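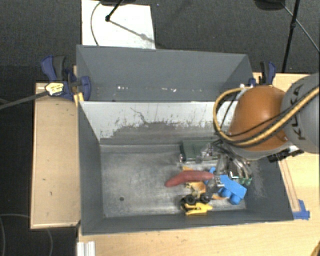 A KUKA arm over a gray bin.

Treseck charges $8 to take back a pair of shoes. I paid it in June and I think the fee is fair.

For years I ordered three sizes of everything, kept one and mailed the rest back. It cost me nothing, so I never thought about who paid. The answer is every other customer, including the ones who measure their feet first. Free returns are built into the price of the shoes, and careful buyers cover the careless ones.

The usual complaint is that sizes are a mess. That is true. I wear a 12 from Valtonen and something else from everyone else. But stores can fix that with a decent chart, and Treseck has one now. If the chart is wrong, the store should pay. If I changed my mind about the color, I should.

My other worry is people who live far from a shop. The closest one to me is in Prokley, 46 miles away, and that is a long drive to try on boots. One free return a year per customer would cover most of us - and it would still end the three-box habit.

I have ordered twice since the fee came in. One box each time.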